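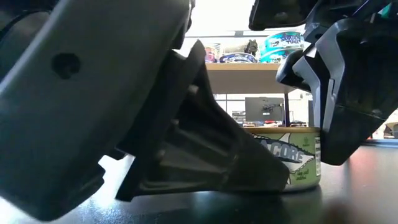 Re: Rooms for the August wedding

Hi all,

Tegan Pearce wrote:
> Does anyone know a place by the water that will take 96 guests for
> dinner and has rooms for at least 40 of them? My sister has her heart
> set on Pallov but the big hotel there wants a three-night minimum.

Tegan, we went through this last summer for my cousin! Try the Kouris – it's the old hotel at the far end of the bay, past the ferry dock. It has 48 rooms and they let us book just two nights, though you do have to call and ask for the events desk (the web form never got us an answer). Our hall rental came to 1188 with chairs and linens, cake table extra.

The terrace gets windy after dinner, so tell people to bring a wrap. I'd also skip the Trernik if anyone suggests it. Pretty lobby, but the dining room is split in two by a staircase and half our family couldn't hear the toasts when my brother got married there.

Oh, and ask about the shuttle, we forgot to and ended up paying for cabs all night.

Is she doing the ceremony outside too?

Nutard Travel List | Contact the list owner | Back to top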